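Slide 4. Bench setup for incoming staff (Marisol Espinoza presenting, 3 minutes)

Welcome the Thursday group. State that every bench at Ponce is laid out on a dark cloth, so that clear glass can be seen against it.
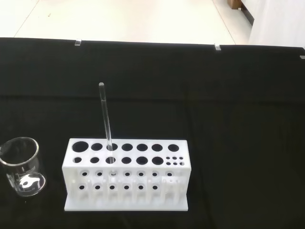
Glassware goes into the rack upright. Staff should match each tube to a hole of suitable width. Pause for questions.

Slide 5. Beakers
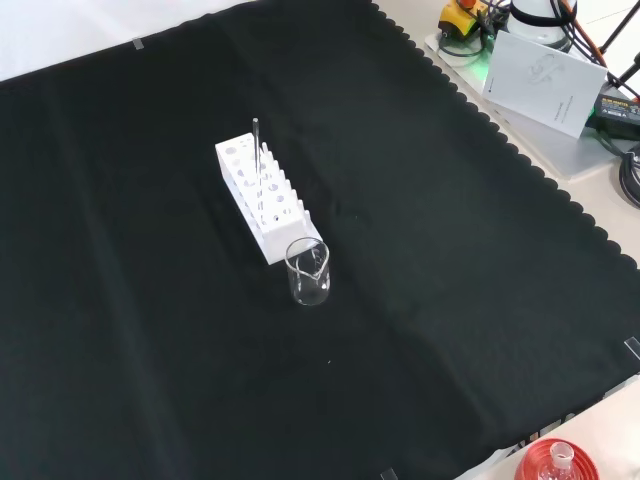
Tape the cloth before any glass is set down. Refer breakages to Damian Zürcher.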